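Ok, thread time. I've had the Greltance home kit for a few weeks now and people keep asking me if it's worth it, so let's go.

1/ Quick background for the new folks: Greltance sells a subscription where you wear their head camera, do ordinary chores with your hands, and upload the clips. The clips go to teams training household robots. You pay a deposit, they send the kit, you earn it back in credits.

2/ The deposit is $400. Yes, I winced. You get it back when you return everything in one piece, and Ridwood (the shop I ordered through) had mine confirmed the same afternoon.

3/ In the box: headband, camera, a battery that clips on at the back, a charging cable that's way too short, and a booklet of task cards. I started with the Sisach set, which is all wiping, folding and sorting.

4/ Comfort! The headband is better than I expected. I can go through 10 clips before it starts to bug me. The battery pulls your head back a little, and if you have thick hair like me you'll be re-tightening the strap a lot.

5/ The app is the weak spot. It rejected 11 of my clips in the first week and the only message was "hands not in view." Which hands? When? I had to work it out on my own - look down more than feels natural and keep both arms out in front of you.

6/ Support did write back, and they were nice about it. They told me a better rejection screen is coming in July. I'll believe it when I see it, but points for answering.

7/ My favorites are the cloth tasks, and I know that sounds boring. You pick up a rag, move it, put it down, go again, and no two grabs come out the same because the thing crumples however it wants. I set my tray down low and stand right over it.

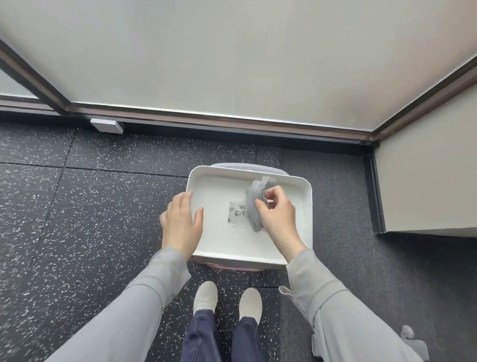 **Athina Lazaridis**

8/ Left hand flat on the tray, right hand pinching the gray cloth. My acceptance rate went way up once I quit rushing this part. Slow fingers, people!

9/ Compared to the Orbán kit I tried before: Orbán has the nicer app by a mile, but the camera ran hot and I couldn't wear it with glasses. With Greltance I forget it's on my head.

10/ Would I tell you to get one? If you have the patience for fussy uploads and can park the deposit for a while, sure. I'd give it 4 out of 5, and I'm keeping mine through the summer.

11/ Ask me stuff below, I'll get to replies after dinner. And if anyone has found a longer charging cable that fits, please send me the link.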